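Crewed cat for a week in May, is the cook worth it?

Started by tidewrack

tidewrack
We've got a group of eight looking at a week on a crewed catamaran and I'd love some opinions before I put the deposit down. The broker has offered us two. One is the Burkico, which comes with skipper, deckhand and a proper cook, all meals in. The other is the Yin, same length near enough, skipper and hostess only, and you do your own food or eat ashore. The difference is 1,316 euros for the week before tip, so not nothing, but split eight ways it isn't terrifying either. My husband says we'll want to eat ashore every night anyway. I say he has never had to do the washing up on a boat.
Both out of Kodby, Saturday to Saturday.

pebblenose
Get the cook! We did ours without one and I spent half the holiday in the galley chopping onions while everyone else was on the trampolines with a drink. Lovely boat, lovely skipper, never again. And eating ashore sounds cheap until you've done it with eight people and someone orders the lobster.

halyard_hal
I'll be the grump then. A cook means another crew member on board, which means one fewer cabin or somebody sleeping in the forepeak, and you eat when the cook says you eat. We had one who wanted lunch served at one on the dot, so we kept motoring out of perfectly good anchorages to get somewhere flat. If you like pottering about and having cheese on toast at four, take the Yin and spend the money on fuel.

pebblenose
That's one cook though Hal. Ours on the second trip asked us every morning what the plan was and worked round it.

halyard_hal
Fair enough, you were luckier than me.

Pascal Mallet
I have skippered out of Kodby for a few seasons, not on either of these boats, so take this as a neighbour's view. Ask the broker for three things in writing. Whether drinks are in the price or on the APA. Whether harbour fees at Dreltton are in, as it is 300 a night there for a cat in season and many guests only find this out on the pontoon. And how many engine hours a day are covered. People argue over the cook and then get a surprise from the other bills.

tidewrack
Pascal thank you, I hadn't even thought about Dreltton, and it's on the route they sent us! I've just gone back to the email and it says "marina fees as incurred". So that's us paying, I take it?

Pascal Mallet
Yes, you pay. Anchor in the bay on the north side if the wind is kind, and go in by dinghy.

saltyknees
Not if there's any swell from the west, that bay is horrible. We rolled all night and my mother-in-law slept in the cockpit with her shoes on. I'd pay the 300 and get some sleep.

Pascal Mallet
With west swell I agree with you. In May it is more often from the north-east and then the bay is quite calm. Your skipper will know on the day.

halyard_hal
A cat shouldn't roll much anyway.

saltyknees
It was a cat, Hal.

muddlewick
Halfway house that worked for us: no cook, but we paid the hostess extra (agreed beforehand, through the broker, don't spring it on her) to do breakfast and a cold lunch. It was 600 for the week on top, and we went ashore or had a barbecue off the stern for supper. We also brought a few lidded tubs from home, because charter boats never have enough and everything left over ends up on a plate with foil on it, sliding round the fridge. 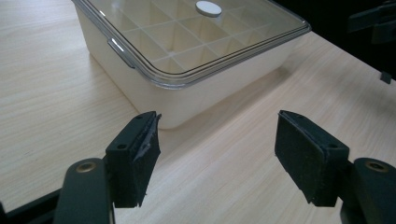
3 min read

tidewrack
Ooh, I like that idea. Would it put us somewhere between the two on price? I make it roughly half the difference, and then my husband gets his suppers ashore and I get out of the washing up. Did you tip her separately?

muddlewick
No, tip went in one envelope to the skipper at the end and he shared it out. Do check she's happy with it though, some of them are hired for cabins and drinks and don't want to cook, which is fair.

pebblenose
Still say cook. You're on holiday! But of the two compromises I've seen on here, muddlewick's is the better one.

halyard_hal
What's the air con like on the Yin? Some of the older boats can only run it off the generator and you'll hear it through the saloon floor all night.

tidewrack
Generator I think, but with 4 hatches open in each hull they say you hardly need it at that time of year. I'm ringing the broker on Thursday and I'll ask about that, the hostess and the engine hours. Will report back.

saltyknees
Ask if there are paddleboards too. They said two on ours and one had a hole in it.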